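Korico Bags - Product Review Minutes
10/3/24
Present: Anitha Pai (chair), Tharun Arumugam, Kelly Furtado
Apologies: Vimala Devadiga

1. Previous minutes
Accepted. Colour card for the Suvarna tote carried over.

2. Grey backpack, fabric and trim
Tharun tabled the heathered grey sample. Main fabric approved. Black webbing loop beside the front panel - upper end is slightly frayed. Kelly asked that cut ends be heat-sealed before stitching. Seam allowance on the curved upper seam to stay at 9 mm.

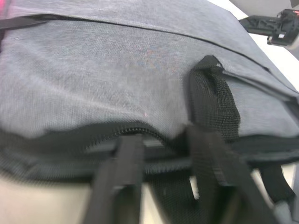 3. Zipper
Black coil retained. Cycle test set at 1,000 openings, results to Anitha in December.

4. Order quantity
First run of 65 units, 40 of them for the Vesurberg store. Kelly to confirm freight.

Actions
Tharun - revised webbing spec to the sewing room.
Kelly - freight quote.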